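Packing and Moving > Offices and Studios
Thread: Boxes stacked by the glass door, how long is too long?

bruten_lyle
Posted in July
We took the ground floor unit at Bruten and the cartons have ended up in a pile by the glass. It gets plenty of daylight and I can't decide whether to flatten the lot or keep them for the next move. There is a white table we use for folding and the odd bit of wrapping, and a slatted bench that doesn't seem to belong anywhere. The floor is 40 square metres and the pile takes up the only corner I'd want to sit in. Storage down the road at Plaren is 133 a month, which I don't want to pay for cardboard.
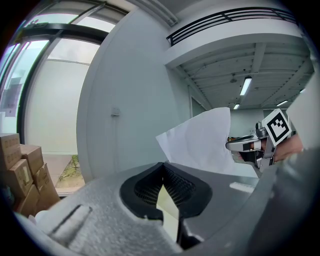
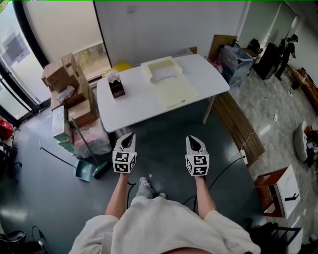
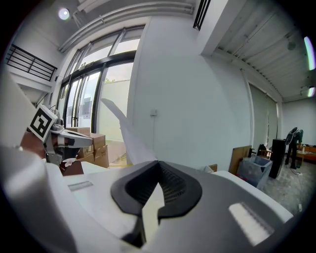 Replies

myrtle_d
Flatten them. You can get boxes again for next to nothing, and a pile against a window never gets smaller. I had nearly 213 flattened ones under a bed once and used two.

Zixuan T
Disagree with Myrtle. Good double-wall cartons are dear now, and the ones that come free from shops are usually soft at the corners. Keep the strong ones, nest the small ones inside the big ones and let the rest go.

myrtle_d
Nested boxes are still boxes. He said he wants the corner.

malou.h
Is that door your fire exit? If it is, the whole stack has to move whatever you decide about keeping it. Ours was checked and we were told to clear it the same afternoon.

bruten_lyle
No, the exit is on the other side. This one we open when it's warm. Fair point though, I'll leave a gap.

Mojtaba Hoss
I would get the power strip off the floor before worrying about cardboard. Screw it to the underside of the table or run it along the wall. The broom and dustpan want a hook as well, a long handle leaning on a stack ends up on the floor every time.

Zixuan T
Agree on the hook. For the bench, put it under the glass once the boxes are gone and you've got your seat.

malou.h
Or put the boxes on the bench. Keeps the bottom ones off a cold floor — we lost a whole layer to damp at the old Nitora place.

myrtle_d
Then he has a bench he can't sit on.

bruten_lyle
Going to sort them tonight. Strong ones get flattened and tied, weak ones go to recycling, bench goes by the window. The clear bag next to the pile stays where it is until I've been through it. Does anyone have a view on string or tape for the bundles?

Mojtaba Hoss
String. Tape tears the print off and then the face of the card goes with it.

myrtle_d
String, two ways round, like a parcel.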